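Lista > Archivo > Restauración y custom > Mensajes

Buscar en el archivo Búsqueda avanzada

Asunto: Re: Horquilla y pintura del depósito, proyecto Gando

Hola a todos:

Gracias por las respuestas. Contesto primero a lo que me preguntaba Aidan Lynch el sábado:

> Aidan Lynch escribió:
> ¿Al final recortas el chasis por detrás o lo dejas de serie?
> Yo no soldaría nada antes de tener el asiento en la mano.
> Y otra cosa: ¿las barras de la horquilla son las de 54 mm
> o las finas? Porque las tijas de Karamanlidis no valen para las dos.

El chasis lo dejo de serie por el momento. Tenía ya marcado el corte con tiza, pero el asiento de Trarkudetti todavía no me ha llegado y prefiero seguir tu consejo. Si después la cola queda demasiado larga, siempre hay tiempo de cortar.

Las barras son las de 54. Las medí dos veces con el calibre, porque el anuncio decía otra cosa. Las tijas entran bien, pero la tuerca de la dirección roza un poco con el soporte del faro y tendré que rebajar el soporte hasta 3 mm. No me gusta mucho esta solución - si alguien ha montado el mismo conjunto, agradecería saber cómo lo ha resuelto.

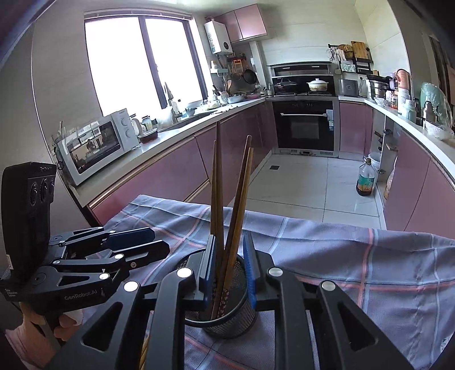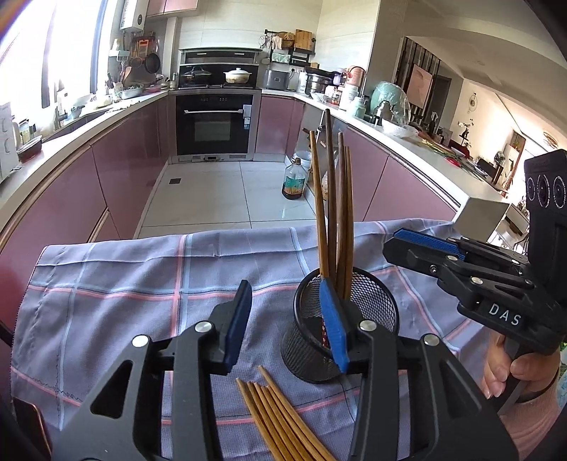

Palillos de madera en el vaso de malla negra.

En cuanto a la pintura del depósito, he quitado todo el color viejo y debajo había masilla en el lado izquierdo, bastante gruesa. El taller de Kirkulham me pide 300 euros por sacar el golpe y dar la imprimación, sin el color. ¿Os parece un precio correcto? El color quiero darlo yo, un verde oscuro sin metalizado, con la línea fina hecha a mano. He practicado la línea sobre un guardabarros viejo y las curvas todavía me salen con temblor.

También busco un tapón de gasolina con cierre, del modelo que va enroscado. Puedo cambiarlo por los 2 intermitentes traseros originales, que no voy a usar. Los cristales están sanos, aunque uno de los tornillos no es el suyo.

La instalación eléctrica la dejo para febrero. Aidan, si todavía tienes el esquema que mencionaste, ¿me lo puedes enviar en un tamaño más grande? En el que subiste a la lista no consigo leer los colores de los cables del regulador.

Un saludo y perdonad si he usado mal algún término.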